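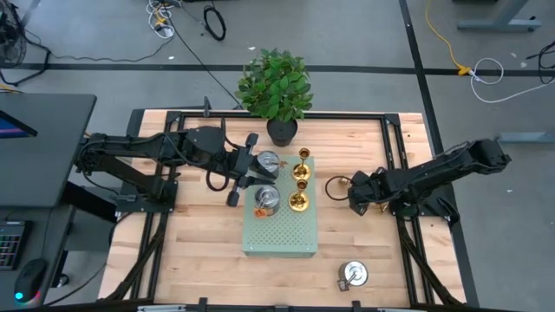 Progress Report to the Flornus Fund
Project: Sullurix (feature film, 500-seat premiere planned)
Submitted by: Solange Vachon, producer
Date: 05/02/2019

Where we are

Principal photography on Sullurix is finished. We wrapped on the last night of the shoot with one short pickup scene still owed, and we have since folded that scene into the two pickup days already in the schedule. The picture is now in the edit. Gudrun Lindholm has an assembly of the whole film and is working through the second pass with the director, Shengli Han.

The assembly runs long, as expected. Most of the extra time sits in the middle of the film, between the brothers' arrival at the lake house and the break-in. Shengli wants to lose the second dinner entirely. Gudrun would like to keep the first half of it for Gillespie Chisholm's speech, and they have agreed to cut it both ways and look at them side by side before deciding.

Changes to the script since the last report

The bus station opening was dropped. The film now starts with the phone call, and the information we lose (that the older brother has been away, and why) is covered in two lines at the kitchen table. Sorcha Yule rewrote those lines on the day with the director's approval. A revised script is attached for your records.

The ending is as approved by the Fund.

Cast

Gillespie Chisholm completed all 20 of his contracted days and is available for dialogue replacement in May. Sorcha Yule has finished as well. She has another job starting soon after, so her sound session has been booked first. There are no outstanding cast payments.

Picture and sound

We changed the order of post-production from the plan in the application. The sound edit was to begin after picture lock. It will now begin on reels one and two while the remaining reels are still being cut, as those two have not changed between passes and Gudrun does not expect them to. This saves time at the mixing stage but carries some risk if the opening is reworked after the test screening.

The robbery sequence is the part that needs the most work. It was shot with two cameras over three nights and the coverage is uneven. The wide shots are good. The close work on hands and objects is thin, and we do not have enough of it to make the handover between the brothers clear. The pickup days will be used mainly for this. The shot list has been kept short and is limited to inserts, the stairwell and the missing scene with the neighbor.

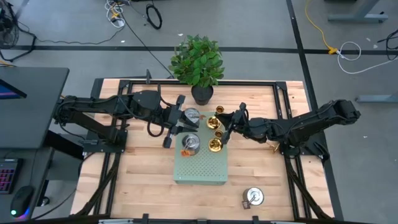
The inserts will be done on a tabletop, with a small crew and no dialogue. Shengli wants each one to hold on a hand beside the object before anything is picked up, so that the audience has time to register what it is. He asked for a simple layout, with each object standing apart from the others and easy to tell apart at a glance. Our own props are a cash tin, a key and the watch. They are in storage with the costume stock and will be checked against the continuity photos before the pickups.

Music

Zacharias, the composing duo named in the application, have delivered three sketches. Two are in use in the current cut. The third was written for the bus station opening and has been set aside. We have asked for something quieter under the final drive.

Budget

Spending is within the approved total. We went over on locations when the lake house had to be held for an additional night on account of rain, and under on transport. The difference was covered from the transport line without touching the contingency. The pickups are budgeted and need no further support from the Fund. A cost report is attached.

Distribution

Ceria has seen the first 20 minutes and has asked to see the complete film once a temporary mix is in place. No terms have been discussed. We would like to hold off on festival submissions until after the test screening, for which we have room for up to 500 people, though we intend to invite far fewer.

Next steps

Pickups, two days
Second pass of the edit completed
Dialogue replacement, Sorcha Yule first, then Gillespie Chisholm
Test screening with temporary mix
Picture lock

We request release of the second installment on completion of the pickups, in line with the agreement. Questions on the cost report can be sent to me at the production office.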